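## Sorting film and bag waste

Keep one basin for soft plastic only. Carrier bags, produce bags and bubble wrap go in; paper, string and plant scraps stay out. Shake each bag over a cloth first – crumbs and leaves collect there and can be tipped out in one go.

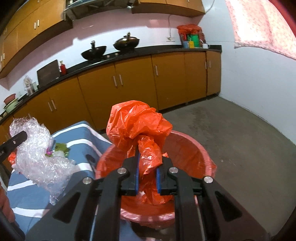 Press the air out of each bag before it goes in, working from the closed end toward the opening. Do not knot it. Knots hold moisture and have to be cut later.

Bubble wrap longer than 60 cm is worth keeping. Roll it with the bubbles facing in and secure it with 2 rubber bands. Shorter pieces go in with the bags. Empty the basin when the contents reach 500 g, or once a month.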